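Flalemel Laboratory Course: Robot Learning from Demonstration
Handout 6: Recording Demonstrations by Hand
Revised 28/06/2022

Read before the session. Handout 5 covered remote control, where the operator moves a leader arm and the robot follows. We now turn to demonstrations recorded with a hand-held gripper, with no robot in the loop. The task for this unit is handling a garment on a bed. 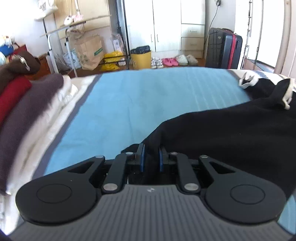
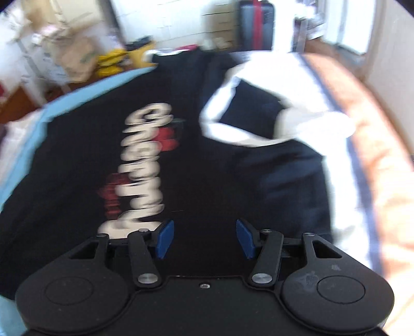
Fingers closed on cloth in the first view, open over it in the second.

6.1 What is recorded

Each demonstration is stored as a sequence of time steps. A step holds one wrist image, the pose of the tool relative to its starting pose, and the opening width between the fingertips. Force is not measured. Grip force must be inferred, poorly, from the difference between commanded and measured width when the policy is later run on the arm.

Pose comes from visual tracking fused with inertial data. Tracking depends on fixed features in the room. A large, plain cloth held close to the lens can hide most of them, and the estimate then drifts until the background returns.

6.2 Hand guiding, remote control, hand-held tool

Hand guiding (kinesthetic teaching) gives exact joint angles, but the teacher's arms are often in view and two-arm tasks are awkward. Remote control records data in the robot's own coordinates and respects its joint limits. It is slow for cloth: the operator feels little and tends to pause before each grasp.

The hand-held tool is faster and can be carried to any room. The cost is that a person can make motions the arm cannot. Every recorded path must therefore be checked against the reach and speed limits of the target robot — in our case the Gruvudstead arm — before training.

6.3 Cloth as a special case

A rigid object has six degrees of freedom. A garment has no such short description, and two garments of the same type rarely lie the same way twice. Vary the starting state between demonstrations. Do not smooth the cloth to a standard layout first.

Fast motion blurs the image. Slow down on approach and before release, where the policy needs detail most. Free travel may be quicker.

6.4 Data set for the exercise

The Clitstead set contains 1576 demonstrations, of which 91 are held out for testing. Discard a demonstration if tracking is lost for more than 9 consecutive steps. Do not discard one merely for a missed grasp followed by a second attempt; recoveries are useful. Label them in the Gunn viewer with the tag "retry".

6.5 Exercises

1. Plot finger width against time for one demonstration. Mark the grasp and the release, and state the threshold used.

2. Convert the recorded poses to the arm's base frame. List the steps that break a speed limit.

3. Train the baseline policy with and without the "retry" demonstrations. Report both results on the held-out set.

Handout 7 treats time alignment between the image stream and the width signal.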